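We use cookies to keep you signed in and to measure traffic. Accept | Manage preferences

Posted in: Hardware > Upgrades and Repairs > Memory

Old tower, worth adding RAM or not?

tallowgate
I have a Skorthorpe desktop tower that was my office machine and is now the family one. It has one 8 GB stick in it. With a browser and a spreadsheet open, memory use sits at 62 percent, and when my daughter opens her drawing program it goes to the top and everything crawls. I can get a matched pair of Nallby sticks for 60 dollars. Is it worth it on a machine that is 7 years old?

brackenport
Yes, if the drive is already solid state. If it still has a spinning disk, replace that first. When memory runs out the system starts swapping to the disk, and on a spinning disk that is where most of the crawl comes from.

tallowgate
It has an SSD. I put one in last July.

Ollie_62k
Then I would keep the money. Sixty dollars is a good part of the price of a used office machine that is newer in every way. You will put RAM in this one and the power supply will go next.

brackenport
Power supplies don't fail on a schedule. Mine is older than that and runs all day. A used office machine can have a bad supply too, and you won't know its history. 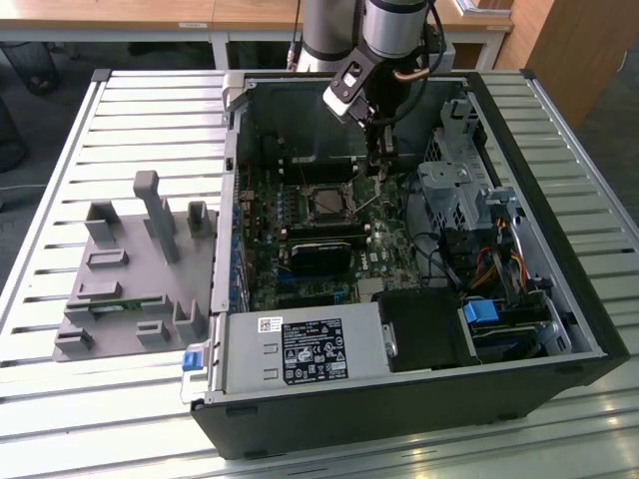

pellmarsh
Check which slots you are filling before you buy. Two sticks in the wrong pair will run in single channel on most boards, and the manual will say which pair to use. Do the work with the tower on its side and the panel off, as in the photo, so the board faces up and you can press straight down into the memory slots near the CPU socket. Unplug it first and hold the power button for a few seconds.

tallowgate
The manual says second and fourth slot from the processor. Can I keep the old stick in as well?

pellmarsh
You can try. Mixed sticks usually run at the speed of the slowest one. If it gets unstable, take the old one out and see if that clears it.

Ollie_62k
I had a mixed set from Dava and Song that crashed once a week for months. Never again. If you insist on doing this, use the matched pair alone.

brackenport
Agree on that part - matched pair alone.

tallowgate
Ordered the pair. I will run a memory test overnight before I give it back to the kids.

3276 views | 11 replies | 4 people found this thread helpful

Tags: RAM, desktop, upgrade, dual channel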